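Plallen Trophy

The Plallen Trophy is a cricket competition for amateur clubs, played in the twenty-over format. It is named after the ground at Plallen, where all matches of the first season took place. The competition is held every December and the final is played under lights.

The trophy was founded by Mervyn Kershaw, a former club captain, who wanted a short tournament for players with full-time jobs. In the beginning only 4 clubs took part, among them Landon and Urnness. Each team meets every other team once, and the best 2 go to the final. If the final is tied, the winner is decided by a super over. 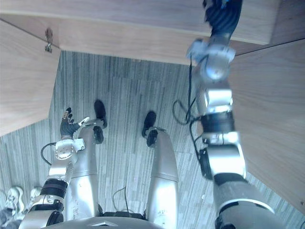 Landon won the first final against Urnness, after setting a target of 160. Kamol Khamphan opened the batting for Landon and stayed until the last over. His batting stance has been much discussed by local coaches, and for a beginner its main point is easy to understand: the feet stand apart on the floor, as the two black feet in the photograph do, with one a little farther forward than the other. Khamphan himself said that he learned it in a school hall and changed it very little later.

Lev Hrynyshyn, a left-arm spin bowler for Urnness, took the most wickets in the same season. The prize for the best bowler is called the Lysenko Cup and is given after the final. The umpires choose the winner of this prize, and they look also at how many runs the bowler has given away.

Veronika Kaufmann is the current director of the competition. Under her the rule for rain was changed, and a match now needs at least five overs for each side to count.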